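Karim Tannous can tell within a minute whether a person will be any good at teaching a robot. He hands them something square and asks them to set it straight on a counter. The ones who do it in a single smooth motion and leave their fingers where he can see them get asked back. The ones who slap it down and nudge it with a knuckle usually don't.

Tannous runs the demonstration work at Mornora, a small company that trains robot arms to tidy and reset shared rooms: cafes, break rooms, hotel lounges. The arms learn from people. Some of the lessons are given by remote control, with an operator steering the arm from a desk. Most of them start with bare hands, filmed from the height of the wearer's eyes, in places where people drink coffee.

The objects are plain ones. A wooden tissue box, a square wooden tray, a plant that has to stay where it is. In one cafe used for the work, they live on a long counter under the window, and the person giving the demonstration picks each one up, holds it, and puts it back.
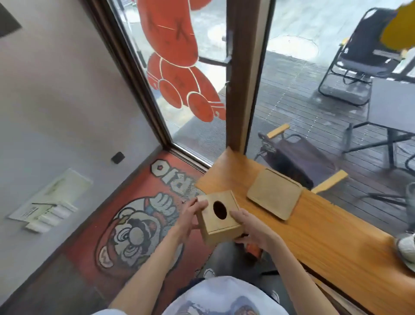
ROBOTICS / ON THE JOB

Mornora has 12 people, and 5 of them do nothing but demonstrations. They work in short blocks, mornings mostly, and a good block ends when the hands get lazy. Elie Obeidat, the longest-serving of them, came from catering and had carried a great many trays before he was paid to carry one slowly.

"The first week I was too fast," he says. "I'd been trained to be fast. Karim played it back and you couldn't see what my right hand was doing at all."

A demonstration has to show the robot where the fingers go and when the weight shifts. A person lifting a tray tips it a little, gets a better hold, then brings it level. People do this without thinking. An arm that has only ever seen the level part will push a tray along the counter until it hits something.

So Obeidat tips it and takes his time. He repeats the lift from the left end and from the middle, close to the glass and away from it. He also does it badly on purpose, with one corner catching, and then recovers. Tannous wants plenty of recoveries. An early version of the software had learned from nothing but clean lifts, and the first time a tray stuck, the arm stopped dead and stayed there until somebody pulled the plug.

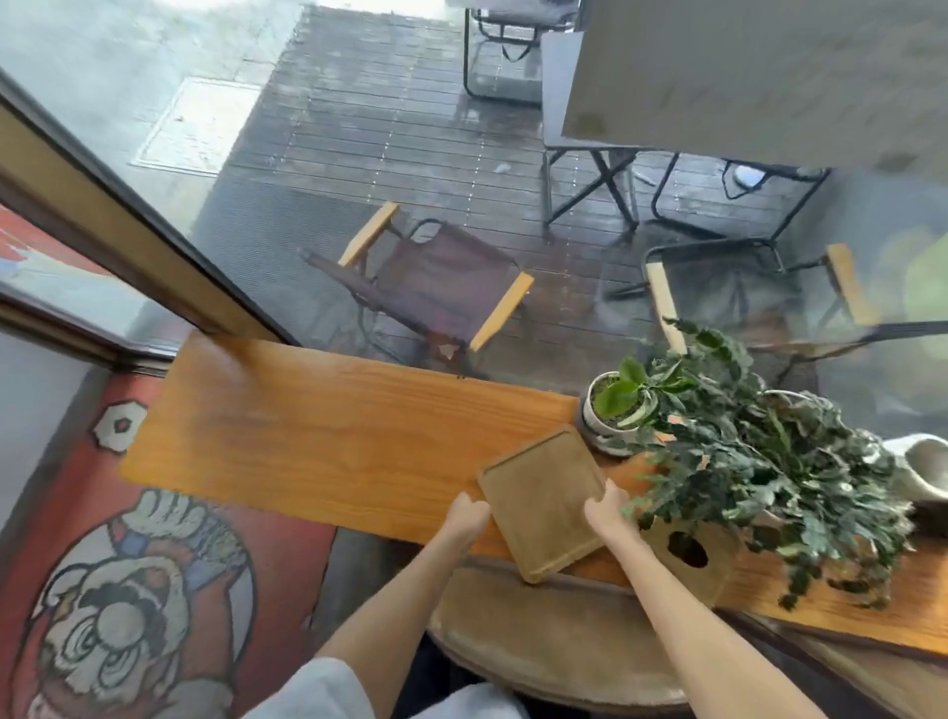
The company has collected 4,000 demonstrations since January, and Tannous expects to throw a good share of them out. Glare is the usual trouble. Big windows make a room pleasant to sit in and hard for software to read, and a reflected chair can look a lot like a chair. He used to book rooms with blinds. He stopped after a trial at Prarska, a hotel client, where the arm did well all morning and fell apart when the sun reached the breakfast bar.

Remote control comes in later, once the arm has a rough idea of the job. The operator wears a pair of handles and watches a screen, and the arm copies. It's slower than bare hands and much more tiring. Obeidat can do 9 trays in a row before he needs to stand up. What he misses is touch. With his own hands he knows the rim is under his fingers. Through the handles he has to look for it, and he tends to squeeze too hard.

Tannous thinks the two methods need each other. The hand recordings are cheap and full of small habits worth copying. The remote sessions show what those habits look like with a gripper on the end of the arm, where there is no little finger to steady a corner. He would like more of both and has the budget for neither.

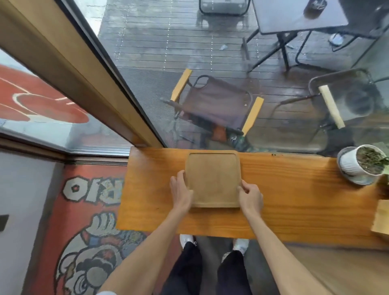

What comes next

The next trial is at a staff lounge in Abu Hammour, where the counters are stone and the trays are heavier. Pokamton, which makes the arm Mornora uses, is sending a softer set of finger pads for it. Obeidat will go out on a Tuesday, a day ahead of the hardware, to get used to the trays.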